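Fuvavus publishes its house rules for hand-held gripper work, free to use

Floltton, December

Hello from all of us at Fuvavus! I'm Pilar Ibarra, I look after working practice here, and I'm very pleased to say our house rules for gripper work are out today for anyone who wants them. They run to 11 pages, they're written in everyday words, and you can copy them, change them or scribble all over them.

We started writing them down when our second site opened at Kenton and we found the two teams had drifted apart (same tools, same job, quite different habits). One team checked finger pads at the start of a shift, the other at the end. One logged a dropped item as a failed attempt, the other quietly started again. You can imagine the arguments!

So there are 9 rules now, and both sites follow them. My favourite is rule four, which says everyday packaging stays as it comes: crisp packets keep their air, carrier bags keep their creases, and you don't smooth anything out to make the grasp easier. Rule six says every attempt is logged, good or bad. Rule seven deals with breaks, and I fought hard for it – two hours with a gripper in your hand is plenty, and then you put it down.

We tried the rules on a project called Bravo before letting them out of the building, and went through 700 logged attempts line by line. My colleague Benvinda Neves did most of that reading and rewrote rule two from top to bottom afterwards. It's much better for it, even if I did grumble at the time.

I should say this is a set of good habits and doesn't replace any safety standard you already work to. If the two disagree, follow the standard and please write and tell us, so we can fix our wording.

Copies are available from the Fuvavus office in Floltton, on paper or as a plain text file. Ask for me or Benvinda.

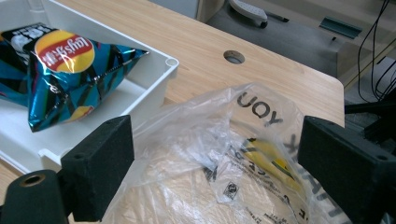
We'd love to hear from small teams especially, and we'll be collecting comments for the second edition as they come in.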